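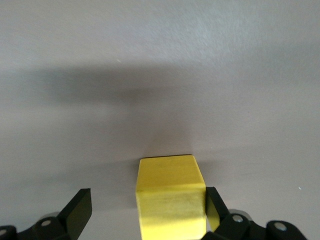

How many demonstrations does a new task need before it goes to training?

The working number is 500 accepted episodes per task, set by the Bulix group and kept at this meeting. Rejected episodes are stored but do not count toward it.

Bulix data collection group
Minutes of the September meeting

Present: Nilmini Navaratnam (chair), Sunil Navaratnam (minutes), two operators from the day shift, one from the evening shift, one labeler. Bovent joined by phone for items 3 and 4.
Apologies: Gunawardena site lead.
Started 2:00 p.m.

1. Minutes of the last meeting

Accepted with one correction. Item 5 should have said that the gripper calibration is done at the start of each shift, and again after any finger is changed.

2. Progress on block pick-up

Nilmini reported 247 accepted episodes for the single block task. Another 47 were rejected in review. The labeler went through the reasons. Most were late starts, where the operator began moving before recording was on, so the approach is missing. The next largest group was episodes that stop as soon as the block leaves the table. The task sheet says lift, hold, and return to the ready pose. An episode without the return is not complete and should not be marked as a success.

A few were rejected because wrist video and joint readings were out of step. Sunil has traced this to one of the recording machines and has taken it out of use until the clock problem is fixed.

The evening shift asked whether a missed grasp followed by a good one should be thrown away. After some discussion it was agreed to keep these, under the label "recovered." They count toward the total as long as the operator opens the fingers fully before the second try. More than one retry and the episode goes to the rejected folder.

3. Variety of starting positions

Sunil showed a plot of where the block was placed at the start of each accepted episode. The points are bunched near the middle of the table, and nearly all have the block square to the gripper. Bovent said the last trained policy does well from those positions and poorly elsewhere, and that it tends to stall when the block is turned.

Nilmini said operators had been told to vary the position but had been given no list, so people put the block back where it was easy to reach. The day shift agreed that this is what happens when the pace picks up.

Agreed: the collection program will show a position and an angle before each episode, and the operator will place the block to match. Sunil will write this. Until it is ready, operators will use a printed sheet and check off each line as they go.

It was also agreed to include starts where the block is closer to one finger than the other. Bovent wants these in the set so that the policy learns to center itself before closing. Operators should not nudge the block straight by hand once recording is on.

4. Lighting and shadows

Bovent asked if the arm's shadow on the table is a problem for training. Their view is that it should stay in the data, as the arm will cast one wherever it is installed. What they do not want is all of the data under one lamp setting. The day shift pointed out that moving the lamps takes time and that the marks on the floor have worn off.

Agreed: 2 lamp settings for the rest of this task, changed between shifts and not during them. The setting is to be entered in the session notes. The floor marks will be redone before the first change.

There was a question about whether scuffed blocks should be replaced. Bovent would like worn blocks kept in use alongside newer ones. No change for now.

5. Operator notes

The labeler asked for shorter notes with the same words each time. "Bad one, redo" does not help in review. A list of eight standard notes was handed out. Free text is still allowed after the standard note.

The evening shift raised sore wrists from the hand controller. Nilmini will set a break after every block of episodes - the length to be settled with the operators - and will ask Skultico about a lighter grip.

6. Next task

Stacking was proposed. Gunawardena had sent a message asking for sorting by color first. No decision. Nilmini will call the site lead and bring an answer to the next meeting. No stacking episodes are to be recorded before then, including practice runs saved to the shared drive.

Actions

Sunil - position prompt in the collection program; printed sheet in the meantime
Sunil - clock fault on the recording machine
Nilmini - breaks, and the controller question to Skultico
Nilmini - call Gunawardena about the next task
Day shift - floor marks for the lamps
Labeler - relabel the retry episodes already in the rejected folder

Meeting closed 3:10 p.m.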